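Larkula Help > Desktops > Building and repair

Where do I put the parts while the case is open?

Posted by Udach, 8 February 2022

I'm swapping the processor in an old tower and adding a green memory module. Last time I had everything loose on the desk and bent 2 pins. Do I take the power supply out first? And is it OK to lay the case flat?

Ninel (1,574 posts)

Lay it flat, open side up. You don't need to pull the power supply. Unplug the cord, hold the power button down for a few seconds, and touch bare metal on the case before you handle anything.

Get a tray with a separate spot for each part and park it to the left of the case, or the right if you're left-handed. Leave the retention frame up until the new chip is sitting flat in the socket - if it doesn't drop in by itself, turn it and check the corner mark. Don't press on it.

Mine was printed at the library and took most of an evening.
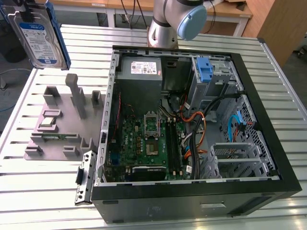
Tray next to the open tower, chip in the square cradle, socket frame still up.

Vasconcelos (30 posts)

An egg carton works too. I wouldn't put a hard drive in one though. Keep drives in their caddy.

Also tuck the SATA cable out of the way before you start. I caught mine with a sleeve and spent an hour wondering why the PC wouldn't boot.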